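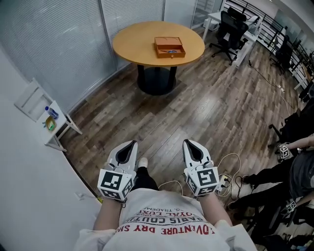 The round pedestal table with one of our small desk boxes on top, drawer partly open.

We've been selling the Prakness round table for nearly 11 years, and it's still the one we'd put in our own homes (several of us have!). It has a light round top and a black pedestal base, so there are no corner legs to bump your knees on and you can pull a chair up wherever you like. It looks great in the middle of a room, with space to walk all the way around, and it's just as happy by a window where the daylight can get at the top.

The top comes oiled. Wipe up spills when you see them, and give it a fresh coat of oil every June or so. A ring from a mug will usually come out with a soft cloth and a bit of patience.

Assembly takes one person and one hex key, which comes taped under the top. Put the top face down on a blanket, line up the 6 bolts, tighten them by hand first and then go around again with the key. Two people for turning it over, please. It's heavier than it looks!
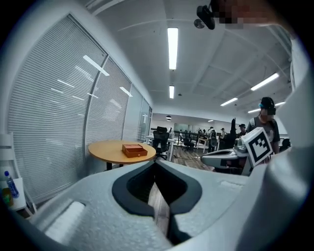
The little box is the Simões, and we love it. Matilde Aguiar drew it for pens, stamps, spare keys and all the other bits that end up loose on a table. It's wood, in a warm reddish-brown that goes so nicely with the paler top, and it takes up very little room, so you can leave it out at dinner and still fit the plates. It comes with felt pads underneath, already stuck on.

Table and box are sold separately. Tables ship flat in 9 days, boxes usually go out the next morning. If you want to see how the oil looks before you order, ask for a sample chip and we'll mail you one free.

Trullow Furniture | Contact us | Shipping and returns | © Trullow, all rights reserved | Back to top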